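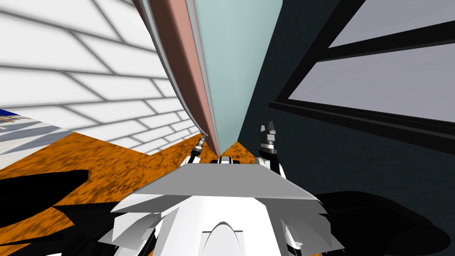
A simulated robot with its two grippers either side of a tall panel, in one of the rendered rooms used in the Skollham study.

Practice rooms that never existed help robots cope with real ones

Canness, May 28, 2018 - I've spent most of the past year building rooms I can't walk into, and today my colleague Tarek Salem and I get to tell people what came of it. Our results are out this morning, and I'm rather pleased with them!

I'm Mohcine Nasr, and I look after the simulation side of the Skollham project. We wanted to know whether a two-armed robot that has only ever practised on a computer could manage in a place it had never seen. Our early rooms were dull grey boxes, and the robot got very good at dull grey boxes. Put it near patterned flooring or a dark wall and it went to pieces (so did I, a bit).

So we let the software shuffle everything. Brick on one side, slate-coloured wall on the other, speckled orange floor, pink next to teal - nobody would decorate like that, and Tarek still winces at some of them. We call the method Prasidska, and it picks fresh colours, textures and lighting each time the robot starts a new attempt.

We then tried it on 40 reaching tasks in our lab, none of which the robot had practised. Trained in the plain rooms, it managed 10. Trained with Prasidska, it managed 26. That leaves 14 it got wrong, mostly where strong shadows fell across the thing it was reaching for, and we're working on those now.

Tarek ran the lab trials and is happy to talk through the failures as well as the good bits. We plan to release the room generator in October, once the instructions make sense to someone other than me.

For interviews or a copy of the paper, please contact Mohcine Nasr or Tarek Salem through the Skollham project office in Canness.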